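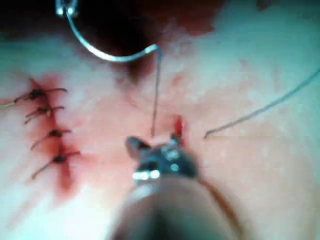 How many stitches does a student need to practice before a program can learn the motion from them? Our group set the number at 268, with 90 held back for testing, and that was enough for the needle pass but too few for the knot.

October 17, 2021
By Siiri Aaltonen and Martti Suominen

Home - Projects - Lab Hours - Reports - Contact

Our project for the robotics course at Clornside was to break interrupted suturing into steps and train a model to name each step from wrist camera video. We called the program Braltus. Reijo Nieminen wrote the labeling tool, Elsie Lowther did the training runs, and the two of us handled the labels and this report.

We used 5 labels: reach, bite, pull through, tie and trim. The first version also had a label for regrasping the needle, but we could not agree on where it started, so in June we folded it into pull through.

Labeling took longer than the coding did. The gripper shaft sits close to the lens and comes out blurred, so the thread is often the better guide to what step you are in. A curved needle is also hard for the program when light runs along it as a white line - it tends to get read as thread. Glare on pale surfaces gave us the same kind of trouble.

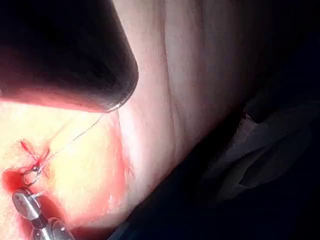 Figure 2. Suture thread running from the gripper tip to the curved needle, with the needle driver at lower left.

Views like Figure 2 were the hardest to label because a second instrument is in view. Elsie added a separate tag for it, and mix-ups between reach and bite went down. Tie is still our weakest label. The thread loops are small and the gripper often covers them.

Our adviser, Tyyne Harju, asked us to label one set of clips twice, with 2 people working apart. We did this late and should have done it first. Most of the disagreements were at the start of a bite. The next group will get our label guide and the Braltus code.

Related reports
Clurkside Gripper Rebuild
Gebremichael Arm: Joint Calibration Notes
Labeling Tool User Guide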